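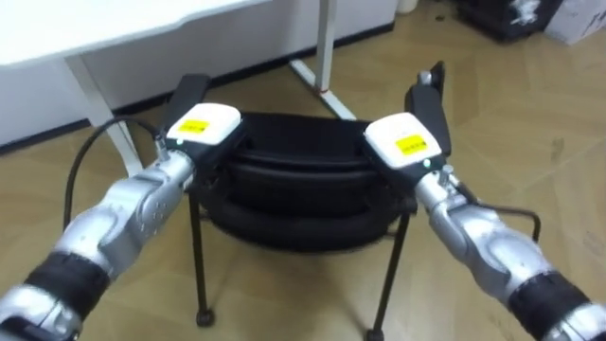 Marion Lamont wrote on Wed 15 January:

> I have a round padded stool at my workbench and my back is sore by
> lunch. My sister is giving away an office chair with arms. Is it
> worth the trouble of hauling it over, or should I keep the stool and
> get a thicker pad? The floor in there is wood and I don't want it
> marked up.

Marion,

Take the chair. I used a stool at my bench for years and it was fine for short jobs. It slides out of the way and you can get at it from any side. For anything over 30 minutes I want something behind my back. A thicker pad won't help with that, and it raises you up, so you end up bending farther over the bench.

I have two chairs now and kept the stool. One is a Gunditz I bought used in November. The other came from Ferkham and has a lower back, which I like better for soldering since I can turn around in it.

Measure before you haul anything. The arms are what cause trouble. Mine would not go under the bench until I dropped the seat two notches, and then it was too low to work from. I ended up taking the arms off the Gunditz. It's four bolts and you can put them back on later.

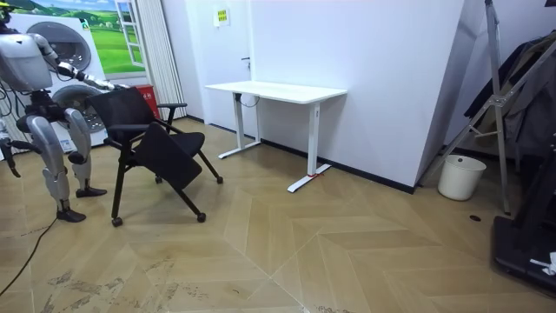 Office chair in the laundry corner, by the blind or curtain.

As for the floor, look at the casters first. Hard plastic ones pick up grit and drag it around with them. I put soft ones on both chairs, and I turn the chairs over every few weeks and pull the hair and thread out of the wheels. A stool without wheels isn't safe for a floor either if the feet are bare. Felt pads work but they wear through. I go through a pack of them in a year.

If you have to carry the chair up stairs, take the seat off the base first. Lifting it by the back is hard on the bracket underneath. Van der Linden sells the bracket if yours is already bent, part 1807, and it fits most of the older ones.

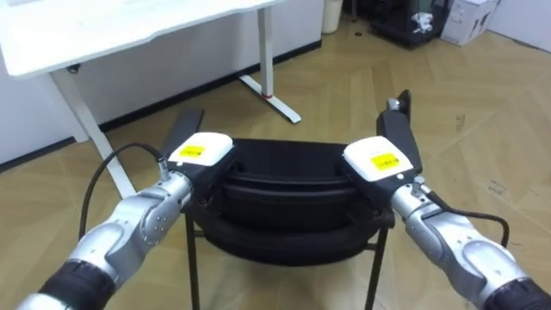
Do the soft casters roll on a rug as well?
Poorly. On a thick rug they sink in and you have to push off with your feet, so roll the rug back or leave the hard ones on for that room.

I still have a set of 5 hard casters in a coffee can if anyone on the list wants them for carpet. Pickup only.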